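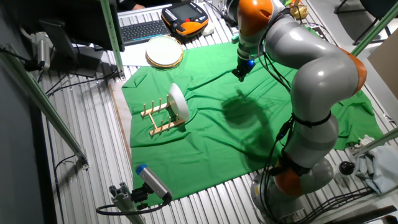 Clitwood makes and sells dish racks and plain tableware from a workshop in Veltden. Ikhsan Hutapea started the business with one rack design, and we still make it. Plates stand upright between light wooden pegs set in two parallel rails, so a round white plate can be slotted in at the end of the row as easily as in the middle. We now employ 4 people full time and ship 500 racks in a normal month.

In July 2022 we moved out of the old Sumampouw building and into a unit with more bench space. The Cisia range, our second line, went on sale the following May. It has 40 items, mostly plates and bowls. 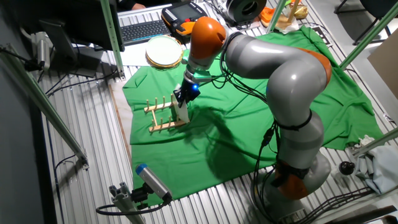
Do you sell replacement pegs?

We sell them singly or in sets, and they fit every rack we have made. Write to the workshop with the model name and we will send a price.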